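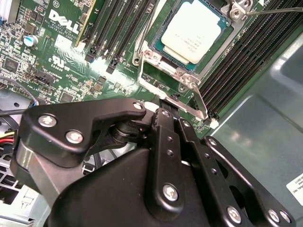 Old computers and strong tea: a chat with Ayane Tsuchiya

I'd been meaning to talk to Ayane Tsuchiya ever since my sister bought a computer from her and then wouldn't shut up about it. Ayane runs Zulley, a second-hand computer business in Histley, over the old carpet shop on Mathias Road (go up the side stairs, the front door is for the dentist). She buys desktops that offices are finished with, sorts them out and sells them on to people who want something that works and don't fancy paying new prices.

I arrived with a notebook, a lemon drizzle and a laptop I was secretly hoping she'd look at. She spotted the laptop straight away. "Cake first," she said, and put the kettle on.

So how does a person end up doing this? In her case it started with payroll. She did wages for a double glazing firm for years, and when they moved offices there was a cupboard full of desktops that were going in the skip. "I asked if I could have them and my manager said yes before I'd finished asking. I got them home in three trips. My husband came in from work and couldn't get to the fridge."

She didn't know much about computers then, which surprised me. She learned by taking the worst one to bits on the dining table and trying to get it back together. "I had a screw left over. I've still got it, it's in a mug. The computer was fine!"

That first lot went to friends and neighbours, mostly for the price of a takeaway. Then the neighbours had cousins, and the cousins had a landlord who wanted four for his office, and by the next spring she'd handed in her notice.

These days it's a proper business. She sold 245 machines last year, up from 132 the year before, and she told me both numbers without looking anything up. Payroll habits, I suppose.

What she looks for

I wanted to know what makes a good one, partly for this piece and partly because I'm nosy. Ayane likes ordinary office towers from the big makers, the sort that have sat under a desk doing spreadsheets all their lives. They're dull to look at and she adores them.

"People think I want the fancy ones with the lights," she said. "I want the boring one from an accountant's. It's been switched on in the morning and off at night and nobody's ever dropped a milkshake in it."

The first thing she does is open the side and have a good look before she plugs anything in.
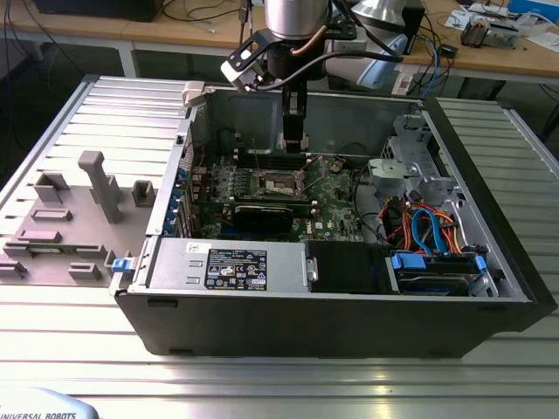 Dust is the big one, apparently. She's had computers from a bakery with flour packed into the fans, and one from a dog groomer's that she describes as "basically a second dog". She cleans with a soft paintbrush and a little blower, outdoors if it isn't raining, and she's very firm about holding the fan blades still while you do it.

After that comes the memory. She takes the sticks out, puts them back in, and says you'd be amazed how many dead computers come back to life at that point – mine included, but I'll get to that. Then the old drive is wiped and, if it's the slow spinning sort, swapped for a solid state one. She thinks that swap does more for an old computer than anything else you can buy.

Processors make her more nervous. The pins in the socket are tiny, and if you bend them you've usually bought yourself a new board. "I don't drink coffee on processor days," she told me, and I laughed, and she didn't. She lines up the little corner mark, lowers the chip in flat and never, ever pushes.
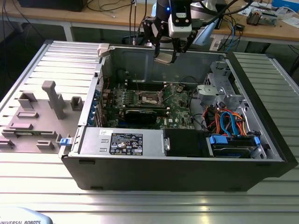 A desktop tower with its side panel off, graphics card below the processor socket.

What it costs

A tidy desktop from Zulley is usually £225, with a keyboard and mouse thrown in and a year to bring it back if it plays up. I asked whether she'd ever been tempted to charge more. She had a think over her second slice.

"I did try it. I put them up one January and I felt sick every time somebody got their card out. So they went back down."

Her bigger worry is rent, and after that storage. She'd been offered a job lot from an insurance office that was closing, and she'd have needed to find £2,350 up front and somewhere to put it all. She said yes, then spent a fortnight with towers stacked on both sides of the hall at home. They've all gone now apart from one, which she's keeping for her dad. He wants it for his bridge club results and has asked if it could be in red.

We also got on to the people who come in. There are students, lots of retired people, and a man who writes long letters to the council and wears out a keyboard every year. She keeps a drawer of spare ones with him in mind. My favourite was the woman who wanted the exact same model she already had, down to the sticker, so that her mother wouldn't notice it had been changed. Ayane found one. The mother never noticed!
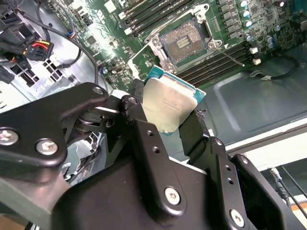
If you're thinking of doing one up yourself

Start with one you don't mind ruining, Ayane says, and take photos on your phone at every stage so you know which cable went where. Magnetic trays are worth having. A decent screwdriver is worth having more. She buys most of her bits from Trilis, a parts seller out on the ring road, and reckons it's better to ring them up than order online, as they'll tell you if you've picked the wrong memory.

And don't start after supper. "Everything that's gone wrong for me has gone wrong past nine o'clock," she said.

As for my laptop, she had the back off before I'd finished my tea. It was the memory. She took it out, put it back in, and wouldn't let me pay for it, though she did keep the rest of the cake.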